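Clovico opens orders for tabletop picking kit

3 September 2026

Clovico started taking orders today for its tabletop picking kit, a two-finger gripper plus control box and software, aimed at small labs and teaching workshops. Price is 2835 euros. First batch is 300 units — shipping from the Skultport warehouse, no firm date yet.

The kit was shown to resellers in April. Main change since then is the finger mount, which now swaps out with one hex key. Cable is longer too.

"People wanted to set it up in a morning and get on with there work," said Stela Sârbu, who runs sales for the company.

Demo set is toy food and a plate.
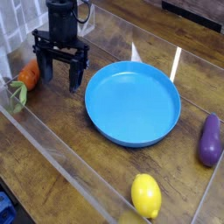

Spare fingers sold seperately, 300 euros a pair. Support is by email only for now, phone line to follow. Reseller Clernell has the kit listed already, El Idrissi expects it later in the fall. Deposit is 700 euros, refundable until the order ships.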